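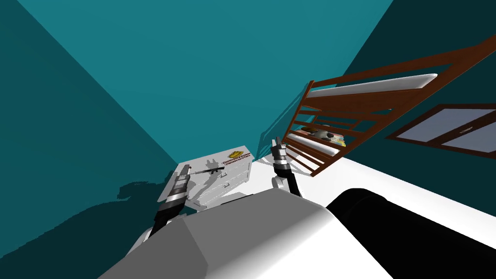
4 min read

Jorkthorpe open day: an afternoon in the simulated bedroom

17/06/2025

I have wanted to get a proper look at the Gemus home kit ever since they started talking about it last November, so when the Jorkthorpe office opened its doors for visitors I was on the early train with a sandwich and far too many questions in my notebook.

Quick background for anyone who hasn't followed it. Gemus sells a software kit for people who program two-armed robots to work in houses. You get a set of simulated rooms, a robot to put in them, and the tools to drive it and record what it does. The hardware never has to leave its crate while you're still making your silly mistakes (and I make plenty). The room they had running all afternoon was a child's bedroom with teal walls, a white dresser and a reddish-brown bunk bed, and I must have spent an hour and a half of my visit in it.

Demetrius Escobedo ran the demo table. He let each of us take the controls for 12 minutes, which went by in a blink! The view you get is the robot's own, so you're looking out over the gray housing of its body with the two arms reaching ahead of you, and the whole room sits at a steep tilt. I found that hard for the first minute or two. Then something clicked and I stopped leaning my head over to one side like a confused dog.

The task was tidying. There's a thin dark thing lying across the dresser and you try to get a gripper to it without whacking the furniture. I whacked the furniture. The man after me did it beautifully on his second try, and he told me he drives a forklift for a living, so I'm choosing to blame my background.

What I really loved was the shadows. The gripper's shadow falls right across the dresser and down over the drawer fronts, and once I started using it to judge my height I got so much better. The bed throws slanted strips of shadow onto the wall behind it too, and the slats put thin ones on whatever is behind them. I asked Demetrius if that was just for looks. He said no, they'd had customers whose robots did fine in flat lighting and then got thoroughly lost in a real home with a lamp on.

The furniture has been given the same care. The dresser has little metallic handles and a yellow hat shape up on top with some tiny red lettering next to it, and there's a patterned pillow or some such thing on the bottom bunk. Even the window has its own latch. Somebody had fun making this room.

After the break Thaddeus Villanueva gave a talk on how the kit is put together. The basic license comes with 20 rooms, and you can swap the furniture between them. There's an add-on called Mercado, where users trade rooms and objects they've built themselves, and it had 3000 items in it when he showed us the list. He was pretty open about the weak spots: soft things like blankets still behave stiffly, and a busy room will make an older laptop crawl. Mine is an older laptop, so I wrote that down and underlined it.

Price came up, of course. A single seat is 300 dollars a year, and schools get a lower rate if they write in. I'd have liked a monthly option for people like me who only tinker on weekends, and a woman from the Nerketia robotics club asked for the same thing. Thaddeus made a note of it.

A few things for anyone going to the next one: the entrance is on the canal side, the coffee is good, and you should sign up for the controls as soon as you get in. I've put my name down for a trial seat and I'm going to start with the dresser again. I want another go at those drawers.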